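Ullaline Home Notes
Small kitchens: your questions answered

Home > Kitchen > Questions

Last spring I gave an evening talk on keeping a small kitchen in order, in the upstairs room at the Tilleck library, and I came home with a carrier bag full of questions on slips of paper. Then the emails started. I have had 697 of them so far, which is a great deal of feeling about mugs and drawers, and a good many of you are asking the same things. I've gathered up the ones that come round most often and answered them as fully as I can. Make a cup of tea first, as I do go on a bit.
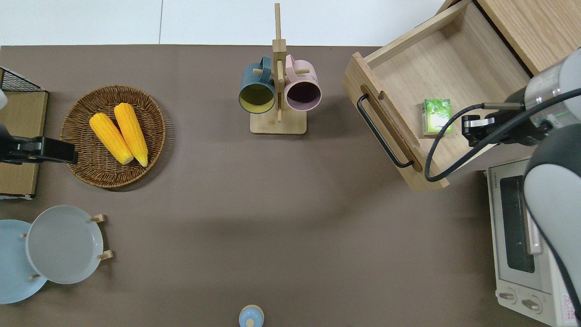 By Irén Pintér

Where do I start if everything is already out on the side?

With the things you pick up before nine in the morning. For most households that means mugs, a plate or two, the kettle and whatever goes in the lunch bags. Give those the best spots, the ones you can reach without bending or moving something else first, and let everything else fit in around them. I know it's tempting to begin with the horrible cupboard (we all have one), but you'll be worn out by lunchtime, and the worktop will look worse than when you began because half the cupboard will be sitting on it.

When I did my own kitchen I gave it one Sunday and stopped when the light went. The horrible cupboard waited until April and came to no harm.

Is a mug tree worth the space?

I think so, if you use it for the mugs you really drink from. A mug tree has a small footprint and uses the air above it, and air is the one thing a small kitchen has plenty of. It goes wrong when people hang every mug they own on it, two to a peg, and then have to hold the whole thing steady while they wrestle one off.

I like to hang mine with the open ends facing out, so you can see the colour inside. If you have a dark teal mug with mustard yellow inside it, or a pale pink one that's plum within, it would be a pity to turn them to the wall! Some of you have written to say this lets dust in. It may well do, if a mug hangs there for a month, but then I'd say that mug belongs in the cupboard and its peg should go to one that gets used.

My mug tree wobbles. Can I do anything?

Check the table before you blame the tree. Munther Hattar, who used to mend furniture on our road and still can't walk past a loose joint, showed me how to turn the stand round by a quarter and try again, and quite often it settles. If the post itself is loose, a little wood glue and a night's patience will see to it. And hang the mugs evenly, one each side, working your way round. A heavy mug by itself on a high peg will always pull the thing over a little.

Can I keep vegetables in a wicker basket on the table?

Some of them, and for a little while. A shallow basket is very good for anything you mean to eat today or tomorrow, because you see it each time you go past and it stays in your mind. Corn on the cob looks lovely in one, and so do tomatoes, lemons and onions with their papery skins on. I wouldn't leave corn out for long once the husks are off, though. It loses its sweetness, and if it isn't going in the pan that day I'd wrap it and put it in the fridge.

Don't pile the basket high. You want to be able to see the bottom of it, or at least to know that nothing soft is hiding down there. I once found a very elderly plum that way, and I will spare you the rest.

How do I clean a woven basket?

Shake it outside, upside down, and tap the base. Then go over it with a dry brush - an old toothbrush is ideal for the rim, where crumbs work themselves into the braid. If it's sticky, use a cloth wrung out in warm soapy water, and stand the basket on its edge somewhere airy until it has dried right through. Please don't soak it. Ilona Simon wrote to me about a tray she had left in the sink overnight, and when it dried it had gone the shape of a crisp.

I haven't got cupboard room for plates. Can they live in the rack?

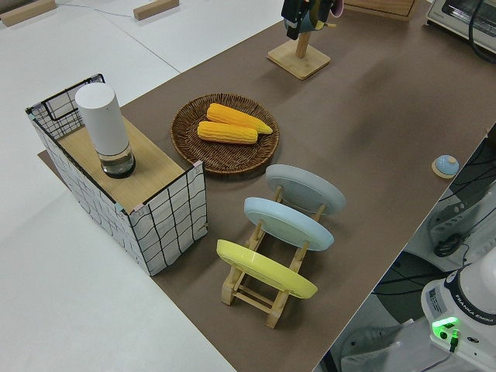 Plates are perfectly happy living in a rack all the time, and I'm always a little sad when somebody apologises to me for it. Plenty of old kitchens had a plate rack on the wall and nothing else, and the washing up was put away the moment it was put down. What makes a rack look cared for is that it holds the plates you use and no more, all leaning the same way. A grey one at the back, a light blue one in the middle and a yellow one at the front, as on the brown mat here, look as though they've been chosen, when really it's the same everyday crockery that would look like a muddle lying in a heap by the sink. If you have a set that all matches, that's lovely too, but please don't rush out and buy one on my account.

The only thing I would say is to keep your rack for plates. As soon as a saucepan lid gets in, the cheese grater will follow.

Wooden rack or metal rack?

I'm fond of wood, because it's kind to the edges of plates and doesn't clatter first thing. It does ask a bit more of you. Lift it up now and then and wipe underneath, let it dry off between washes, and give it a little food-safe oil when it starts to look thirsty. I do mine every six weeks or so, if I remember, and if I don't it forgives me. Metal is easier to scrub and better if your kitchen is damp. Chukwuemeka Olaniyan emailed to say he has a metal rack for weekdays and a wooden one for when his mother visits, and I have been thinking about that ever since.

What can I do with a box that has no lid?

Put a board on it. I mean that quite seriously! Wire baskets and fabric boxes are cheap and useful, but they leave you with an open top that collects post, elastic bands and single batteries. Lay a piece of light wood across and you have gained a little shelf, and the box underneath becomes somewhere for things you want less often, such as spare tea towels, cake cases or the birthday candles.

Measure the outside edge of the box, not the inside, or the board will drop through. Get the timber place to cut it for you and sand the corners (I use the yard behind Kidus Hardware, where Jad Kassab will do a small cut while you wait, if you ask nicely and it isn't Saturday morning). Mine came to 14 inches on the long side and fits beautifully. If it wants to slide about, a scrap of tape at each corner will hold it while you decide whether you like it there. You may find you do what I did and leave the tape on for good. 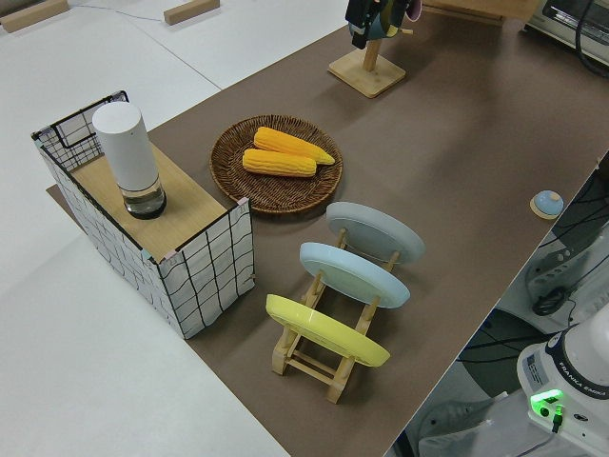 As for what goes on top of the board, choose something tall and fairly light, and only the one thing if you can bear to. A board balanced on a wire frame isn't the spot for your heaviest casserole. You'll also want to get into the box from time to time, and if you have to clear half a dozen jars off first, you simply won't bother, and then you'll buy more birthday candles.

How do I stop the snack drawer turning into chaos?

Leave more of it empty than feels sensible. I keep drinks cartons standing up towards the front, where small hands can find them, and flat things behind. When a drawer is so full that you need to hold things down to close it, people stop putting things away properly and start posting them in through the gap. I've done it myself, with raisins.

If your family is the sort that needs labels, use labels. Mine ignored them completely.

Should I put a mat under everything?

It's a matter of taste, but I do like one. A plain brown mat or runner pulls a collection of odd things together, hides the tea rings and saves the table from scratches. Choose one that wipes clean. I had a very pretty cloth one from the Ventura market and it spent more time in the wash than on the table.

Nothing I own matches. Does it matter?

Not in the least. Pale wood will get along with dark wicker, and either will sit quite happily beside a white toaster oven. If it really bothers you, pick one colour and let it turn up a few times across the table. Yellow is a cheerful one and does wonders on a dark morning.

How long should all this take me each day?

Less time than it takes to read this page, I should hope. Hang up the mugs, stand up the plates, see what wants eating in the basket and wipe the mat. I do mine while the kettle boils.

Will you be giving the talk again?

Yes, at the Tilleck library, once they've sorted out the heating upstairs. There are nearly 40 seats and it does fill up, so do put your name down at the front desk. Bring your questions on a slip of paper, with your name on it if you'd like a reply, and please write a little larger than last time.

More from the kitchen pages: Looking after wooden spoons | What to do with odd saucers | Fridge shelves, top to bottom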